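Workshop notebook, September, Monday, 7:40 a.m.

Glue trial, second batch. Eskil Lunde wants the Vesitus adhesive signed off by the end of the week. I'm not there yet. The sales sheet promises full bond in 4 hours at room temperature. I glued six strips of felt to board on Friday afternoon and pulled them this morning. Four held. Two peeled at the corner with hardly any effort, and those were the two nearest the outside door. Could be drafts, could be my clamping. The sheet says nothing about either. 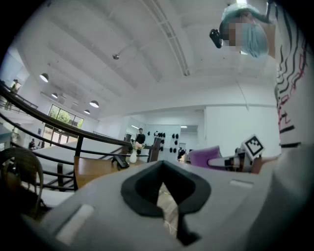

The old Imhof glue never did this, but it smelled awful and the price went up. Catherine Cruickshank thinks the new stuff is fine and I'm spreading it too thin. Maybe. I spread it the way the sheet says, 300 grams to the square meter, on the bench scale. If the real figure is higher, the savings Eskil keeps quoting are gone.

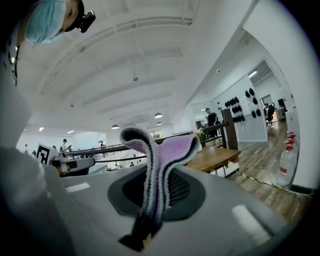 Humidity next. The dial by the sink read 55 percent at opening and I don't trust it, it has read 55 all month. Will borrow the one from Callau and compare. I also want a fuzzy fabric in the next round, something like that purple one, probably a sock, coming out of the gray thing that looks like a shoe. Felt is an easy surface and I suspect that's why Vesitus tests on it. Pile is where I'd expect it to let go.

To do: six new strips, three by the door, three by the back wall, same clamps. Ask Vesitus for their raw numbers again. No sign-off before then.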